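La tela arrugada nos ha dado la razón (a medias)

2018-07-05

Llevaba semanas queriendo escribir esta entrada y siempre acababa peleándome con otra cosa: que si el disco lleno, que si la calibración, que si Moffat se negaba a arrancar después de una actualización que yo misma había lanzado. ¡Pero por fin tengo resultados que contar! Son pequeñitos, no os hagáis ilusiones, aunque a mí me tienen contentísima.

Para quien llegue nueva por aquí: en el laboratorio trabajamos con Ziltine, un método para que el robot aprenda a coger y recolocar objetos de mesa a partir de demostraciones. La política mira las imágenes de la cámara de la cabeza y decide hacia dónde mover la mano. Moffat es el ordenador que lo entrena todo (y que calienta el despacho en agosto, ya veréis cuando llegue). Y Grekum es el programita con el que reviso los episodios uno a uno, feo como él solo pero rapidísimo.

El problema que teníamos era tontísimo de explicar y un rollo de arreglar. Entrenábamos con la mesa lisa, siempre la misma, y la política funcionaba de maravilla... sobre esa mesa. En cuanto poníamos una tela encima, el brazo se iba a coger sombras. Una arruga con un poco de luz por un lado y oscura por el otro le parecía el borde de algo, y allá que iba, tan convencido. Me pasé una tarde entera viendo cómo intentaba levantar un pliegue.

La primera idea fue planchar la tela. En serio. La planchamos y mejoró, claro, pero aquello no era un resultado, era una tarea doméstica. Así que le dimos la vuelta: dejar la tela con todas sus marcas y grabar demostraciones nuevas sobre ella, moviendo el plato de sitio y volviendo a extender el tejido entre episodio y episodio. Nada de alisarla con mimo, se echa como caiga.
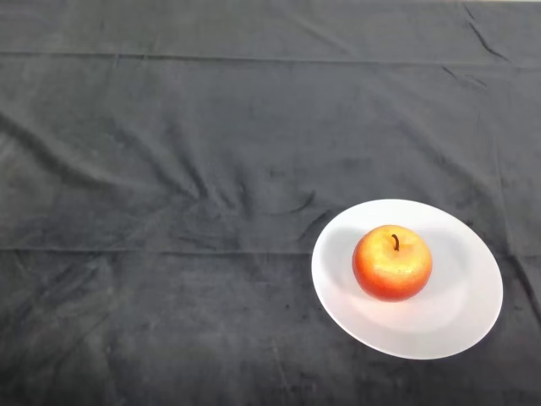

Plato blanco y manzana sobre la tela gris, con las marcas de doblado bien a la vista.

Me gusta esta configuración porque separa dos dificultades que antes medíamos mezcladas. El plato contrasta muchísimo con la tela y encontrarlo es fácil, hasta el modelo viejo lo localizaba bien. Lo complicado es todo lo demás, ese montón de gris con ondas y rayas que no significa nada y que la red tiene que aprender a ignorar. Fijaos en el pliegue largo que pasa justo por detrás del plato: una línea recta, con su lado claro y su lado oscuro. Para el modelo viejo, una posición así era una trampa estupenda.

La prueba fue sencilla. Grabamos 2,000 demostraciones sobre tela (sí, con coma, me he acostumbrado a escribirlo como sale en los registros y ya no hay remedio) y entrenamos desde cero con ellas mezcladas con las antiguas. Luego hicimos 100 intentos de evaluación, con la tela recolocada cada vez, y contamos como éxito que la manzana acabara levantada del plato sin arrastrar nada. Salieron 90. ¡Noventa! Me puse a dar saltitos por el pasillo y luego volví a sentarme muy digna, por si venía alguien.

Ahora la parte menos bonita. De los fallos, cuatro fueron intentos de agarrar una arruga, o sea, el problema original, que sigue vivo aunque mucho más flaco. Los demás fueron agarres torcidos en los que la manzana se escapaba rodando por el plato, y de esos no le echo la culpa a la tela. El rabito tampoco ayuda: si los dedos entran muy altos tropiezan con él y todo se descoloca. Tengo que mirar con calma en Grekum si pasa más con unas orientaciones que con otras.

También probamos Honlow, que es nuestra variante con texturas generadas por ordenador en lugar de telas de verdad. Es tentador, porque te ahorras tardes enteras sacudiendo trapos, pero por ahora se queda corto. Las arrugas sintéticas nos salen demasiado regulares y la red se aprende el truco. Mi sospecha es que nos falta imitar lo de los roces, esas zonas más pálidas que quedan cuando el pelo del tejido se peina hacia otro lado. No lo he comprobado, ojo, es pura intuición de haber mirado demasiada tela gris.

¿Qué viene después? Quiero repetir la evaluación con una tela estampada, que me da bastante miedo, y con el mismo plato sobre un mantel claro, a ver qué pasa cuando el contraste deja de hacernos el trabajo. Y quiero dejar de usar solo una pieza de fruta, que con tanta manzana empiezo a soñar en rojo y amarillo.

Si alguien ha peleado con algo parecido (telas, bolsas, cualquier cosa blanda que haga sombras raras), contadme en los comentarios cómo lo habéis evaluado. Sobre todo me interesa saber cómo decidís que una arruga es «nueva» respecto a las del entrenamiento, porque nosotros de momento lo hacemos a ojo.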